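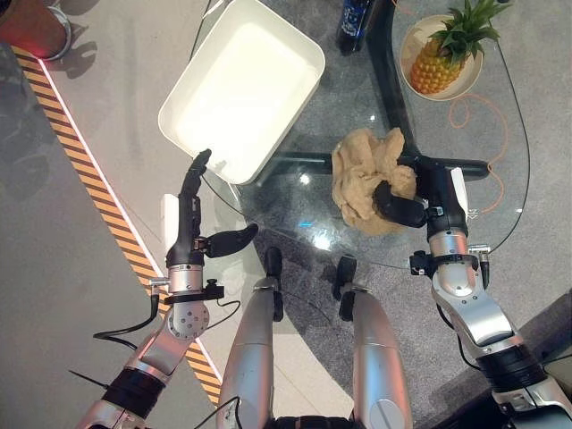
Notebook, glass table station, April

Cloth sessions, second block

Started at 8:40. Plan for the block was 200 demonstrations of picking up the beige cloth and putting it in the white tray, all teleoperated, two arms available, operator free to choose which arm leads. Task string is "put the cloth in the tray". The pineapple, the bowl and the bottle are distractors and stay on the table unless the reset sheet says otherwise.

Stopped at 92 kept. Rest carried over to the next block.

Setup

Same head camera mount as the last block. Checked the tilt against the reference still before the first episode and again after lunch. No drift that I could find. The floor tape is in view down the left side, which makes a handy check on the base position. If the tape doesn't run under the left arm in the rest pose, the base has been bumped and the episode should be thrown out.

Recorder is the Trullness build from last month. It still drops the first few frames if you hit start while the previous file is closing. Wait for the second beep. I lost 3 episodes before I remembered this.

Gripper force limit left where Nosteck set it. I tried it lower for a few runs and the cloth slid out on the lift every time, so back it went. Runs at the lower setting are in the reject folder with the setting in the file name.

Glass

The top is the hard part of this station. Depth goes straight through it in patches and returns the base and the floor, so the point cloud has holes where the table ought to be. For this block we're saving depth but labelling it "do not train" in the index. Colour only for the first policy. Atanasov want the raw depth anyway for their own filter work, and it costs us nothing except disk.

Operators need to be careful coming down on it. The fingertips should reach the cloth from the side and close in, with the glass touched lightly or not at all. A straight-down poke makes a nasty sound and trips the torque stop. Coming in on the right side of the heap with the right arm has been the most reliable for me. Left arm stays open and parked near the tray corner, ready to take a second hold if the cloth trails.

Cloth state

Reset is the bit people get lazy with, me included. After an hour every heap starts looking the same: pick up by the middle, drop, go. The learner will pick up on that. Changed the reset to the following from episode 40 onward.

Alternate between dropped heap, loose fold, and spread flat with one corner turned in.
Move the cloth to a new patch of table each time, far side included.
Turn the tray. Don't square it up to the table edge.
Move the bowl every tenth episode. The pineapple can lie whichever way it lands.

Spread flat is much slower. Fingers can't get under the hem on glass, so the operator has to push it into a ridge first and then grasp the ridge. I'd keep those even when they're ugly. The push is a skill we don't have anywhere else in the set.

What counts as a keep

Cloth entirely inside the tray walls, gripper open and clear, arms back to rest. A corner hanging over the wall is a fail. One regrasp is fine. Two regrasps is fine too, but tick the box so we can weight them later. If the operator stops to think for more than a couple of seconds, trim it or bin it, as the last policy learned to hover.

Problems

Right wrist cable is rubbing on the outside of the arm at full reach. Taped it for now. Needs a proper clip.

Orange cable along the right edge of the table keeps creeping in toward the work area. I left it there for consistency within this block. Decide before the next one whether it stays or goes, and write down which.

Late afternoon glare comes up off the glass after 3:30 and blows out the far corner. Those episodes are tagged "glare". Could be useful for robustness, could be rubbish. Sturent's loader will skip the tag if asked.

Training

Kicked off a small run on the 92 at 5:15, 700 steps only, to check that the loader reads the new index and the action scaling is sane. Loss goes down. Haven't put it on the robot and don't plan to until the full set is in.

Next block

Finish the remaining episodes, more spread flat.
Left arm lead for at least half. Nearly everything so far is right arm.
Swap in the striped tea towel if it's back from the other bench.
Fix the second beep problem or put a sign on the monitor.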